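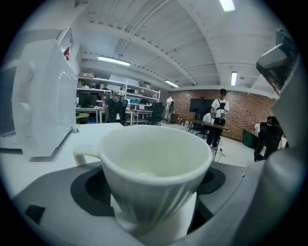

Hand-held gripper at the cup station, appliance to the left.

**Teaching station check — cup task, hand-held gripper**
Site: Jodudcombe, main room
Month: September 2020
Task sheet: Finavell, rev 3

| Item | Result | Comment |
|---|---|---|
| Pads seated on both fingers | OK | Black curved pads, left and right. |
| Cup intact, no chips on rim | OK | Fluted sides, so check the grooves too. |
| Handle direction matches sheet | See note | Handle is on the left. Rev 3 doesn't say which side. |
| Appliance stable on tabletop | OK | Pushed it by hand, no rocking. |
| Lens clean | OK | Wiped before start. |
| Walkway clear of cables | Fail | Thin black cable on the floor near the long wooden table. |
| Lighting same as last session | Not checked | No record of last session's lighting. |
| Demos logged | 200 of 400 | See below. |

**Comments**

Handle: if half the demos have it left and half have it right, fine, but write that down somewhere. I asked for this in rev 2.

Demos: the sheet wants 400. I'd like to see what the first 200 bought us before anyone's wrist does the rest. Orozco's guide says more is better and gives no numbers. I don't count "the operator felt good about it" as a pass.

People in the background: several, standing and seated. Cutance claims its training step ignores them. Maybe. Run one batch with the room clear and compare — until then I'm leaving that claim unsigned.

Remote control: not inspected. The sheet treats remote and hand-held demos as the same thing and I don't agree. Needs its own list.

**Status:** hand-held demos may continue once the cable is taped or moved. Recheck in December.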